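# mudard-drawer

Drawer picking project, robotics club, Rededthorpe campus. README + data card in one file because keeping two in sync did not work last year.

Status: usable. Labels done for the meters, half done for the leads. Read "Known problems" before you train on anything.

## What it is

Wrist camera recordings and still frames from the club arm (we call it Mudard, name is on the base in marker) trying to pick tools out of the electronics lab drawers. Multimeters mostly. Started as the fallback task for the spring competition when the bolt sorting idea fell over in March, and it ended up being the thing we entered.

Task in one line: operator names a meter, arm picks that meter, puts it on the bench mat, doesn't drag the rest of the drawer with it. Last part is the hard part.

## Numbers

- 2805 frames kept
- 2000 train, the rest is held out for test
- 3 lighting setups (ceiling only, ceiling + lamp, lamp only)
- 5 club members drove the arm at some point

Split is by session, not by frame. Please dont reshuffle it. Neighboring frames are nearly identical and your score will look great and mean nothing.

## Layout

 frames/ stills, one folder per session
 masks/ one mask per meter, same name as the frame
 leads/ polylines for test leads, INCOMPLETE
 grasps.csv where the fingers closed, result, who drove
 splits/ train and test lists
 tools/ viewer, checker, the resize script

grasps.csv has a result column: ok, slip, snag, abort. "snag" means the meter came up but something came with it. Early sessions used "fail" for everything, those are marked old=1. Skip them if you care about the reason.

## What is in the drawer

Whatever the lab had. We did not buy matching meters, the point was to leave it a mess. So you get different makes, face up and face down, rotated any which way, leads on or off or wrapped around the body. 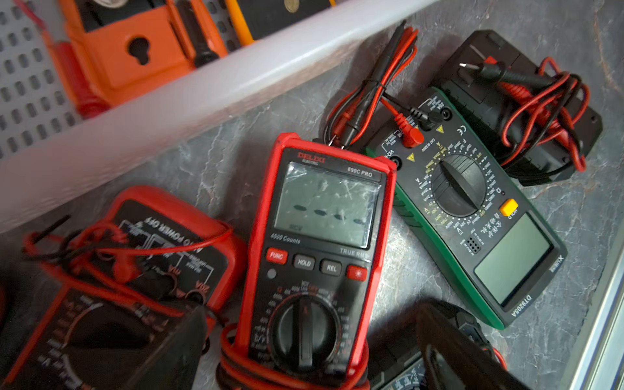

*README and data card by Pouran Rahimi, Rededthorpe robotics club. Labeling rules by Gladys Nyanda.*

Typical of the messy sessions. The red Delixi 890C PRO in the middle is a decent target, face up, with the dial and screen in full view, but look at the leads looped over its lower end. The green DT9205A next to it is turned the other way and still has both plugs in its jacks. The black one behind that is face down, so no dial and no model name to go on, and it has a coil of leads on its back. Any rule like "find the dial, then find the meter" dies right there.

Fingers are in view at the bottom of most frames, out of focus. They get their own mask class (gripper). Do not merge it into background, we tried, the model learned that dark blurry blobs are meters.

## Labeling rules

Short version, long one is in tools/RULES.txt.

- Mask the body incl. the rubber sleeve. Leads are not body, even when wrapped tight.
- Plug sitting in a jack = lead, not body.
- Cut off by the image border - still label it, set partial=1.
- Back side up: set face=down. Don't guess the model from the other frames in the session, even if you know.
- Screen state is not labeled. We thought about reading the display and ran out of time.
- Glare or scuffs on a screen cover, mask straight through it.
- Anything on another level of the storage, outside the drawer: background. Yes even if its clearly a tool.

Two people labeled, a third checked the ones where the masks disagreed. Disagreement was nearly always leads. Gladys has the list if you want the ugly ones as a stress set.

## How to run

 pip install -r requirements.txt
 python tools/check.py frames/
 python tools/view.py --session 3

check.py should print nothing. If it prints missing masks you probably unzipped only the first archive.

Viewer keys: n next, b back, m masks on/off, q quit. Window is tiny on some laptops, known, not fixing it before the competition.

## Baseline

Model is called Covolness. Small segmentation net, then a dumb grasp picker that goes for the two long sides of the body nearest the center of the mask. Weights are in the release, training script is train.py, defaults are what we used. Fine on clear meters. Bad on anything with a lead crossing the middle, it splits the mask in two and picks the bigger piece.

Sadeghi branch has the lead aware version. It looks at the polylines first and refuses a grasp that would pinch a lead. Works better in the drawer by eye, no proper score yet, needs the leads/ folder finished. Don't merge it.

## Known problems

- Leads incomplete (said it already, saying it again)
- Red meters are overrepresented, and red leads on red cases are the worst labels in the set
- Autofocus hunting in the lamp only sessions, blur comes and goes
- Marbled gray drawer floor only. A model trained on this will likely be confused by a plain one
- Operator names the meter out loud during a run, there is no audio, so the target comes from the csv. A few are blank
- Timestamps are off by an hour in some sessions, laptop clock

## Lab rules if you want to record more

Leads unplugged from everything live before the arm is powered. Meters off. One hand on the stop button, second person at the laptop. Put the drawer back the way you found it, the electronics class needs it at 9 am and they have complained before.

## License

Frames and masks are free for school and club use, mention us. Code is MIT. Ask before putting the frames in a bigger set, we will most likley say yes.

---

Comments (4)

**gripperdan**
check.py dies on windows paths with spaces. moved it to C:\d and it's fine

**Gladys Nyanda**
Fixed in tools/, pull again. Also added the missing face=down flags, thanks to whoever mailed me those.

**mk_rover**
Is snag counted as success in your test score? We are getting much lower than you with the same weights

**Pouran Rahimi**
No, only ok counts. Are you filtering old=1? Those are all "fail" and they will pull you down a lot.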